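Towel Month at the Brullell Workroom

March was all about folding, and we loved it! Everything happened on the big green felt table, my favorite surface in the place – soft and quiet.

Bath sheets from Katayama
32 of them, and every stack came out different.

Hand towels, second shelf
Seven to a basket, rolled tight. So satisfying!

The yellow one 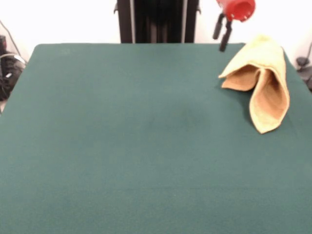 I have such a soft spot for terry cloth. It holds a shape for a moment all by itself, with little peaks and deep folds – and those warm shadows inside! More from the Tralleo linens next month.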